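Filed under: Grants and Partners / Parliamentary Exchange

Progress report to the Nimri Fund: Cross-Border Legislators' Exchange, period ending February

The fund asked for plain reporting this time, so I will start with the number I trust least. The Funen secretariat lists 687 members and staff as "engaged" with the exchange. That figure includes everyone who was sent the newsletter. The number who attended at least one session is 258, and I would ask the fund to use that one in its own papers.

Two of the three planned sessions took place. The first, on committee access for opposition members, was well attended and produced a draft text that four delegations signed. The second, on budget oversight, produced a statement so general that I doubt any signatory will have to change anything. Zulkifli Ong, who chaired it, disagrees with me and has asked that I record this. He believes the wording leaves room for a stronger version next year. I have heard that before. 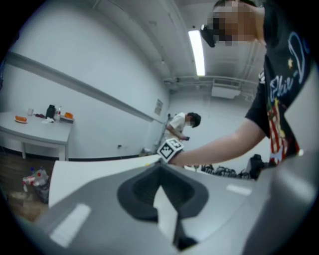 The third session, to be hosted in Wekida, has been put back twice. The host parliament says it remains ready. We have a letter of readiness, a second letter confirming the first, and no signed agreement on visas or interpretation. I would not release the travel money until both are settled.

Spending is under plan, mostly for that reason. The translation line is the exception. We were quoted for 1350 pages and received 1765, much of it speeches that had already been circulated in two languages. Zaid Qudah has now set a page limit per delegation - it was agreed by email, and I expect it to be tested at once.

On follow-up, we wrote to all four signing delegations asking what they had done with the draft text. One has tabled it. One says it is under review. The other two have not replied.

The Flistska delegation has asked to join as a full member. I have no objection, but they want a seat on the steering group before attending a session, and I think the order should be reversed.

Decisions needed from the fund: whether to hold the Wekida travel money, and whether to accept attendance as the main measure from now on. A revised budget will follow once we have the first answer.

Related items
Draft text on committee access for opposition members
Steering group: how seats are allocated
Page limits for delegations
Previous progress report to the Nimri Fund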